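Why Do Shelves Sag?

Put one heavy book on a long shelf and nothing seems to happen. Fill the shelf with books and leave it for a year, and the middle may dip. People call this sagging.

A shelf is held up at its ends. The weight of the things on it pulls down all along the board, but the middle is farthest from any support, so it bends the most. When a board bends down, its top side gets squeezed a little and its bottom side gets stretched. Wood can take a lot of this. If you take the books off soon, the board springs back. If the weight stays on for months, the wood slowly gets used to its new shape, and some of the bend stays for good. This slow change is called creep.

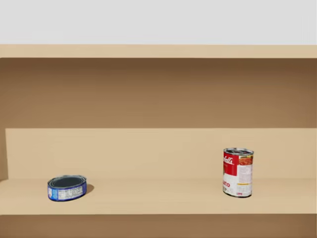

Length matters more than most people expect. If you make a shelf twice as long and keep the same books in the middle, it bends 8 times as much. Thickness matters too. A board that is twice as thick is 8 times as stiff.

Try it yourself

You need a wooden ruler, 2 stacks of books the same height, and a bag of coins.

Lay the ruler across the gap between the stacks. Set the bag on the middle and look at the ruler from the side. Now push the stacks closer together and look again. The ruler bends less. Last, turn the ruler up on its thin edge and hold it steady while a friend presses down gently. It hardly bends at all — the same wood is now much taller from top to bottom.

Builders use this idea in floors. The long boards under your feet, called joists, are set on their thin edges.

Words to know

Creep: a slow change in shape under a steady weight.
Joist: a long board that holds up a floor.
Span: the distance between two supports.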